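The bowl by the door

There are two sorts of household, I've decided. There's the sort where you're offered a biscuit from a tin, and there's the sort where somebody puts a great big bowl of absolutely everything in front of you and refuses to talk until you've picked something out of it. I grew up in the first sort. I married into the second, and I have the dental bills to show for it!

My mother-in-law's bowl was never a bowl, mind you. It was a plastic washing-up basin she'd bought from Kadrić, the hardware shop at the bottom of her road, and it lived on the chest by the front door. You took something on the way in and something on the way out. If you didn't, she'd put it in your coat pocket herself. I once found a nougat in the lining of a jacket I hadn't worn since the previous winter (still perfectly nice, in case you're wondering).

So when I moved into my own flat above the Dornero café I wanted a basin too, and I've been filling it ever since. I'm fussier about it than I am about my bookshelves. It needs crunchy things and chewy things, something salty to stop you feeling sick, and at least one packet that none of us can read. My friend Amra Kneževič comes back from every trip with half a suitcase of crackers and sweets, and we have a proper unpacking when she does – kettle on, old bedspread over the table for the crumbs, everything tipped out and argued about.

The arguing is the best bit. Amra sorts by flavour, strawberry with strawberry, and I sort by wrapper, which she thinks is childish. But I can't help it, I love a wrapper. I've got 857 of them flattened in a box file, and yes, I did count, one very wet December when the telly was broken. The oldest is a chocolate foil from a corner shop called Nendus that shut years ago. The prettiest are nearly all red.

Red means something, of course. Red is for weddings and New Year and anything you want to go well, and in my view the wedding sweets are the very top of the heap. They get handed out to guests, to neighbours, to people at work who've only ever said hello to the bride in the lift. You open your desk drawer and there's a little packet telling you in cheerful characters that they're getting married. I think it beats an email.

A basin and a good spread of sweets on a checked cover, wedding packet and all:

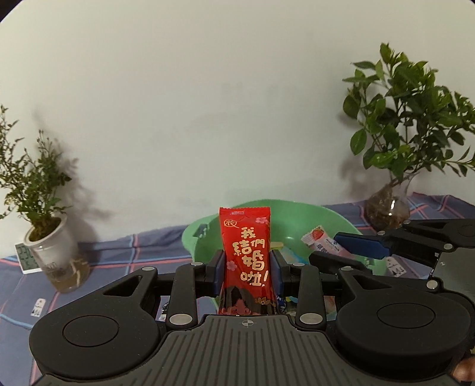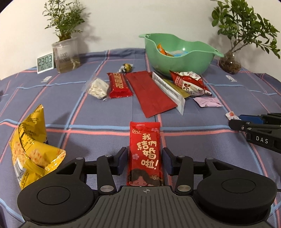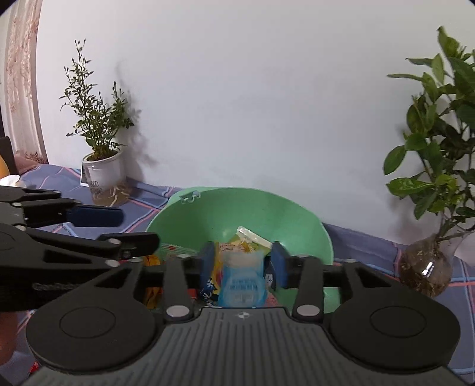 I have rules for filling, if you fancy starting your own. Big puffy bags go in first, round the outside, and they hold everything else up. Anything with chocolate in it stays near the top where you can keep an eye on it, particularly if your table gets the afternoon sun like mine does. Long thin sticks go in upright, down the side. Little hard sweets you simply throw over the lot at the end and let them find their own way down – you'll be glad of them in a month when you think it's empty.

As for the basin, go for plastic and go for a soft colour. I tried a glass one from Cloder, lovely thing, very heavy, and every time someone reached in after dark it sounded like a burglary. It's got lemons in it now.

Amra's off again next month and has asked for my list. I've put down prawn crackers, anything with plum, and those strawberry chews we finished before she'd even got her shoes back on. She says she's taking the bigger suitcase.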